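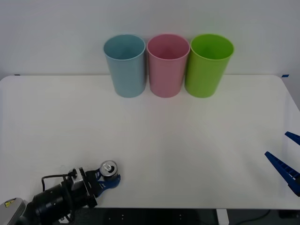
Prototype costs before filing – am I mad?

tinkerbelle_n
Hello all, long-time reader and first-time poster, so do be gentle! I've been working on a folding drying rack since December and Zollbridge have quoted me 3,113 pounds for a working prototype, plus 587 for drawings. Is that normal? They want half up front and I haven't filed anything yet.

oldvice
Welcome! Please file first, or at least get a signed confidentiality agreement. I paid Brondden 1,707 for a "market report" years ago and it was mostly padding, bless them.

marrowfat
I'd disagree a bit there, oldvice. Make a rough one yourself and see if it folds – you may well change the whole hinge, and then your filing covers the wrong thing.

oldvice
Fair, but keep it in the shed till you've filed!

tinkerbelle_n
Thank you both, so kind. I've got 400 put by, so the shed it is for now. Will ask Zollbridge about the agreement too.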